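Chapter 3
Good Habits Before the First Grip

In this chapter
What a written rule is for, and who gets to change it
The three zones around a working arm
Handling everyday objects: shoes, cloth, bottles and cables
Keeping a record other people can use

When I first began teaching this course at Likulstead, I used to save the rules for the final week, a bit like the vegetables you push to the side of the plate. My students would spend most of a term getting an arm to pick things up, and then, in January, I would hand them a stapled packet on safe practice and watch their faces fall. I am happy to say we don't do it that way anymore! The rules come early now, while you are still deciding what kind of worker you want to be, and I think you will find they make the later chapters a good deal more fun.

Let me tell you where ours came from. My colleague Kyung-tae Koo kept a notebook in the old Grukavel workshop, and every time something went a little wrong (a dropped cup, a pinched cable, a shelf knocked crooked) he wrote down what had happened and what he would do next time. By the time he passed it along to me it held 118 entries. Many of them said the same thing in different words, and when Ihor Fedoruk and I sat down with a pot of tea and sorted them out, we ended up with the short list that runs through this book. We call it the Grara list, after the room where we did the sorting, and you are welcome to copy it, pin it up, and argue with it.

A rule, as we use the word here, is something you agree to do every single time, even when you are in a hurry and even when you are sure it will be fine. A good practice is softer than that. It is what a thoughtful person usually does, and you may set it aside if you can say why and write the reason in the log. A standard is a rule or a set of practices that people outside your own room have agreed to as well, so that a visitor from another lab can walk in and know what to expect.

Soft and odd-shaped objects deserve a special word, and Chapter 5 gives them plenty more. A box is the same box from every side, more or less. A sneaker has a padded collar, a hollow middle and a tongue that goes wherever it pleases, and the gripper has to come at it from some direction. Before you close the fingers, look at what else is near them: the edge of the board, a bottle, a loop of cable on the surface close by. Our rule is that you name each of these out loud to your partner before the move begins. You will feel silly for the first day or two, and then you will wonder how you worked without it.
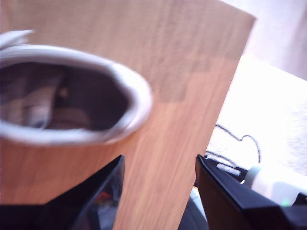
3.1 Clearing the Work Area

Begin with your hands away from the arm and the stop button within reach. Walk once around the whole work area, at an easy pace, and look at it from every side you can get to. Pick up whatever the task does not call for. Cables that must stay should be led away from the path of the fingers and fastened down, and your partner should check them after you do.

When you are both satisfied, write your initials in the log along with the task number. Only then may the arm be switched on.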